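How to Track Down a Hand That Closes Too Early

If you have ever watched a robot reach for something soft, shut its fingers on nothing and then carry that nothing across with great confidence, you have my sympathy. We lost most of August to this fault, and I'm writing it all down so you won't have to lose yours. Our practice task is a simple one: pick up the plush dumpling and put it in the orange bowl.
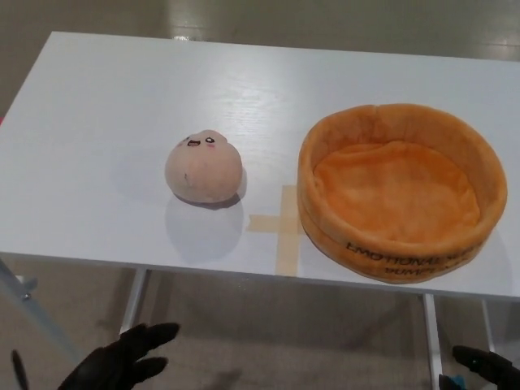 2 min read

First of all, please press the stop button before you lean over the table! Mirta Cisternas had her sleeve pinched on our second day, and she is the careful one. Once the arms are off, check where your bowl stands against the tape cross. Ours overlaps the tape a little, and if it wanders, the taught positions wander with it (Leandro Tapia blamed the software for ages before we looked).

Now open the grip log in Costlow and find the close command. On a good pick, our contact reading climbs past 200 before the arm lifts. On the bad ones the lift started with hardly any reading at all, so the hand was going by the timer alone. The timer was set to 1,000 milliseconds.

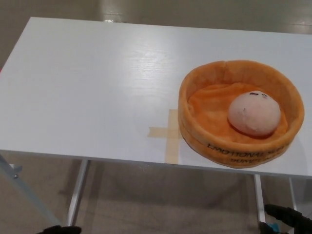 Change the timer to 2,000 and turn on "wait for contact" as well, so that the arm stays down if the fingers feel nothing. Then run it slowly, at the lowest speed you have, with somebody's hand near the stop button the whole time. If it still closes early, look at the fingertip cable where it bends at the wrist. Zulema Herrera found a cracked one on our spare hand, and I've checked mine every morning since.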